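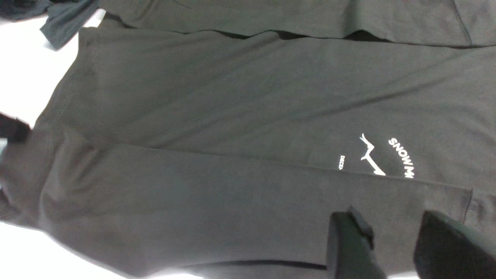 Dark shirt on the white work surface, seen from the wrist camera, with both gripper fingers over the fabric near the print.

Paltholm Shared Workshop: Garment Folding Arm
Project gallery, Thursday, November 29, 2018

The garment folding arm is a members' project of the Paltholm Shared Workshop, begun in October and carried out at the long bench on the ground floor. Its purpose is to establish whether a small arm, built with the tools available to members, can fold everyday clothing to an acceptable standard. The project is led by Mitra Zarei. Prakash Bangera is responsible for the arm and its wiring, and Yuzhen Tan for the control software.

Notes to the gallery

Fabric. Near-black knitwear was chosen for the present stage as a demanding case for the software. Creases and doubled edges show only as soft changes of shade, and where one dark garment overlaps another the boundary may be little more than a thin shadow line.

Printed graphics. The small white print, with its mountain outline and the letters "SNOWM", gives the software a clear point of reference. A print lying close to a fold may be partly hidden, as with the line beginning "DECE", and is then given less weight in judging how the garment is turned.

Gripper. The two black fingers are the second pattern made for the arm. The first pattern was withdrawn after it marked a cotton sheet. Drawings for both are kept in the Kekum cabinet and may be consulted on request.

Records. The project has logged 357 folding attempts to date and intends to reach 800 before the arm is shown to the wider membership. Attempts that end in a dropped garment are recorded in the same manner as all others.

Members wishing to use the long bench while the arm is powered should first speak to Lakshmi Varma. Plain or printed shirts in adult sizes may be left, washed and labelled, on the shelf beside the Shenoy Room.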